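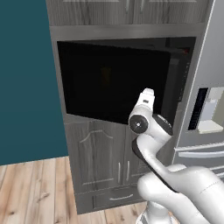 Can the Busel folding meditation bench stand in for a cushion on a week-long silent retreat?
For sitters with stiff ankles or tight hips it can, provided the knees tolerate kneeling and the bench is set to the right height before the first session. Cross-legged sitters will gain little from it.

Busel folding bench: review after one retreat

Tested by Oriana Daza

I took the bench to a residential retreat at Pravberg in July and used it for every seated session. The timetable there is conventional: 36-minute sits alternating with slow walking, a longer sit before breakfast, and no talking outside the interview hour. I have practised on a buckwheat cushion for years and have a left ankle that does not like it.

Construction

The bench is a beech seat on two hinged legs. The legs fold inwards and are held by magnets. Open, each leg locks against a shallow step cut into the underside of the seat. There is no catch, so the bench must be lifted by the seat. If you pick it up by a leg it folds, and in a silent hall the magnets are loud enough to turn heads.

Height is changed by fitting or removing a pair of screw-on feet. There are 2 positions. The low one put my pelvis too close to my heels and I lost feeling in both feet before the bell. The high one was correct for me, and I am of average height with long shins. Nadhirah Pangaribuan, who is shorter and had the next place in the row, borrowed it in the low position and found it comfortable from the start.

The seat slopes forward. The angle is fixed and slightly steeper than on the Górecki bench I tried for comparison. It tips the pelvis well, but on a smooth cover the sitter slides. I put a folded hand towel over the seat on the second day and left it there.

In use

Kneeling spreads the load over the shins and the tops of the feet. On bare boards this is painful within minutes. A mat is needed, and the one sold with the bench is too thin. Most centres supply thick floor mats; Pravberg does. Check before travelling.

Back position was good. I made fewer adjustments per sit than I do on a cushion, and rising for walking practice was quicker. The ankle gave no trouble. The right knee began to complain on the fourth afternoon, and I alternated with a chair until the evening.

The feet are rubber and grip a mat well. One worked loose during the week. It can be tightened by hand but should be checked daily.

Transport

Folded, the bench goes flat into a small rucksack with room for a blanket. The cotton bag has a drawstring and no handle. I would have preferred a handle.

Load limit

The maker's leaflet gives 300 pounds and does not give a metric figure. I did not test this.

Alternatives

The Zamcombe fixed bench is heavier and does not fold, but it is silent when moved and has a padded seat. For use at home I would buy that one. For travel the Busel is the better choice.

Scores

Stability: good
Comfort, high setting: good
Comfort, low setting: poor for me
Noise: poor
Portability: very good
Supplied mat: not worth packing

Comments (2)

Binta Olaniyan
Does the towel not bunch up under you? I use a strip of shelf liner on mine and it stays put.

Oriana Daza
It bunches a little by the end of a sit. I will try the liner.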